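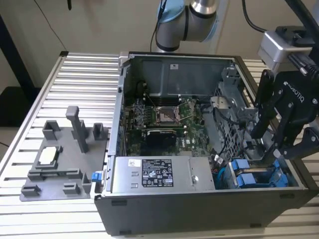

Chapter 6
Rules at the bench: safe practice for robot disassembly

By the end of this chapter you should be able to read a risk assessment for a small robot cell, say what has to be written down before the arm is switched on, and explain why a change of gripper finger or workpiece sends you back to the paperwork.

6.1 Where the rules come from

Chapter 5 dealt with getting an arm to pick up a part and put it down. We now turn to whether it should be allowed to. Three layers of rules apply to a cell that takes computers apart. The first is the law on machinery and on health and safety at work, which differs from country to country and says in general terms that the employer must look for hazards and deal with them. The second is the published standards on industrial and collaborative robots. The third is the house rules of the workshop, and these are the ones a technician meets every day.

Students often assume that an arm sold as collaborative is safe in itself. The standards do not say this. They look at the whole application: the arm, the gripper, the thing being gripped, the table and the person. A slow arm with rounded joints may still be carrying a bracket with a cut edge, and the bracket is what touches the hand.

6.2 Hazards that belong to the workpiece

A desktop computer looks harmless next to a car body, but it brings hazards of its own. Sheet metal inside the case can be sharp. A power supply can hold a charge after the mains lead has been pulled out, so it is left closed and goes to a separate process. Cables catch on fingers and drag other parts with them. Coin cells must come out before anything is shredded.

Hard drives need a rule to themselves. A drive may hold somebody's records, and from the moment it leaves the case it has to be accounted for. Good practice is to log the serial number, place the drive in a marked position and keep the log with the batch. A drive that falls on the floor is still on the log and must be found before the next case is loaded.
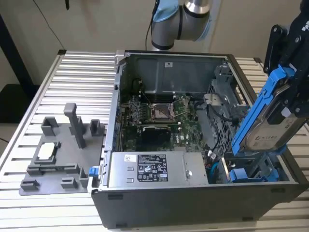

Abla Kassab would put the drive rule ahead of the speed limit: a bruise heals in a week, she argues, and a lost drive can close a contract. Elie Bataineh disagrees, and would have the order of the rules follow the order of harm to people, with data second. Both views are found in working cells. The house rules used in this book, which we call the Hattar rules after the workshop where they were first tried, take the second.

6.3 The Hattar rules

Before the shift
Check that the emergency stop works by pressing it, with the arm moving at reduced speed.
Check that the case is unplugged and firmly seated.
Look at the gripper fingers for cracks and loose screws.
Read the last entry in the log.

During the run
Keep hands off the table while the arm is under automatic control.
If a part sticks, stop the arm first and then look.
Do not raise the grip force to free a part. The limit for drive carriers is 30 newtons and only the cell supervisor may change it.

After a change
A new case model, a new fixture or a new set of fingers counts as a change. The risk assessment is reopened, the affected lines are rewritten, and the first run is done at reduced speed with a second person at the stop button.

The last group is the one most often skipped. At Hattar a fixture was once altered on a Friday afternoon, by a few millimetres, and the assessment was left as it stood. The arm's path now passed close enough to a cable to hook it. The damage was small, but the report took longer to write than the new assessment would have done.

6.4 Before you read on

Find the house rules for a machine you have used yourself. Mark each rule that names a person responsible, and each that gives a limit you could measure. Keep the marked copy, as you will need it for the exercise in section 6.7.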